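Home | Play at Home | Water Play | Crafts | Search | Newsletter

Scoop and Sort: A Water Game for a Small Table

Mar 22, 2024

I came up with this one when my youngest was deep in her "I do it myself" phase and wanted to pour everything into everything. It's a fishing game and a color sorting game rolled into one, and you probably own most of it already!

You need a blue tub (any color works, but the toys show up so nicely against blue), a bag of little plastic sea creatures, an aquarium net and two buckets that match your toy colors. Ours are green and pink. The net is the part people try to skip, and I wish they wouldn't – a spoon just chases the toys around the tub.

Set the tub closest to the child and line the buckets up behind it. I put a clear measuring cup in the row too, for topping up the water and for the pouring that is absolutely going to happen.

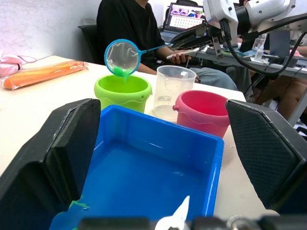
Green goes in the green bucket.

Now the water. Fill the tub partway and stop well short of the rim. The first time we played I filled it nearly to the top, and I spent the next ten minutes on the floor with a bath towel. If you can reach the bottom with the net and the hoop goes under, you have plenty. Lukewarm is nicer than cold for little hands, and please stay right there the whole time, even with a shallow tub.

Tip in the toys and give them a swirl. Some of ours float and some go straight down, and the sunk ones are worth more in our house (two points, if you're playing with an older kid who cares about points). Start with the floaters if your child is new to the net.

The rule is simple: scoop one, hold it over the bucket of the same color, then flip the net. 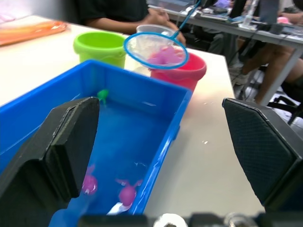 Kimie Sugawara wrote in to say that her twins kept getting fins caught in the mesh, and that what fixed it was letting the net drip for a moment and then turning it all the way over instead of shaking it. She also lays an old bath mat under the table. I tried the full turn after I read that and it really does work better, so that's how I teach it now.

Holding the net is its own little skill. Most kids grab it way down at the end of the handle and then can't steer, so have them slide a hand up closer to the hoop. Go in from the side, get underneath the toy, and lift slowly.

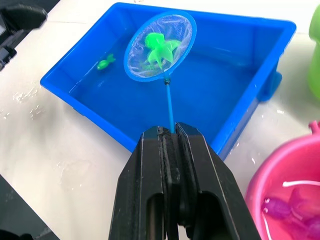
Once they've got that down, you can make it harder. Call out a color before each scoop, or have them switch hands, or set a timer for 35 seconds and see how many end up in the right bucket. My son likes to be the timer more than he likes to fish, so he gets to yell "stop!" and everyone is happy.

For cleanup, pour the water out, rinse the toys and spread them on a dish towel overnight. Squeeze any hollow ones first. I hang the net from a cabinet knob so the mesh dries flat, and the buckets go back under the sink until next time.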